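Home networking > Routers and mobile broadband > Setup

Travel router drops its uplink every time the laptop wakes from sleep

iner_sub20
I have a small travel router from Kastudura that I use in a rented office in Vistcombe. The uplink is the building's guest wifi, and the router rebroadcasts it as a private network for a laptop and a printer. It works until the laptop sleeps. When the laptop wakes, it reconnects to the router within a couple of seconds, but there is no internet for 54 seconds, sometimes longer. The printer stays reachable the whole time, so the local side seems fine. Firmware is the one it shipped with in September. I have tried a different channel and a shorter network name. Is this the router or the laptop?

dropped_lease
Guest wifi is always bad. Get a SIM router and forget about it. 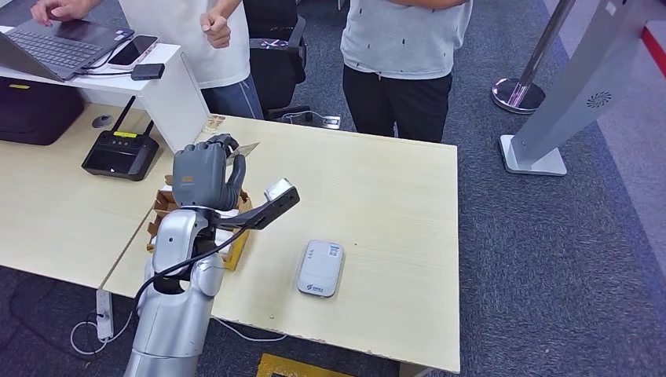
Lamrani
Forum regular, Networking

Since the printer still answers, the radio link between laptop and router is up. The delay is upstream of that, or in name lookup.

Check the lookup first. When the laptop wakes, open a terminal and ping a numeric address outside the building. If the numeric ping works while web pages fail, the laptop is waiting on a DNS server that no longer replies. Set DNS by hand on the router, not on the laptop, and restart both.

If the numeric ping also fails, log in to the router's admin page and look at the uplink status during the outage. Many guest networks drop a client that has been idle for a set period. With the laptop asleep the router sends almost nothing, so it gets removed and has to associate again. Some models have a keepalive or "ping watchdog" option. Set the interval to 20 seconds and leave the failure count at its default.

Also check for overlapping address ranges. If the guest network and your private network both use 192.168.1.x, routing can fail in ways that look random. Change the LAN side to something like 192.168.13.x - the printer will need a new address if you fixed it manually.

Update the firmware last. If you do it first you won't know which change mattered.

iner_sub20
Numeric ping fails too, and the status page says "reconnecting". Both sides were on 192.168.1.x. I changed the LAN range and the wait is shorter but still there. Will try the watchdog setting tonight.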